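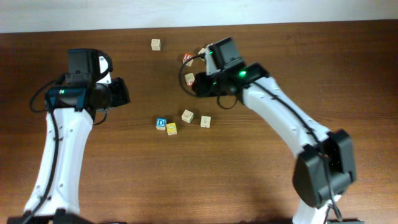

Wooden alphabet blocks on a table.

Roxana Cabrera taught first graders to read in Palavico for most of her working life. She is 81 now and still tutors two children after school.

"I start with sounds," she said. "The names of the letters can wait until December."

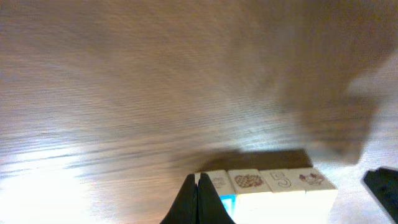
Her own first book came from an aunt in Damasceno. She read it aloud to her brothers until the cover came off. "They were bored," she said. "I kept going."

She plans to tutor for another year.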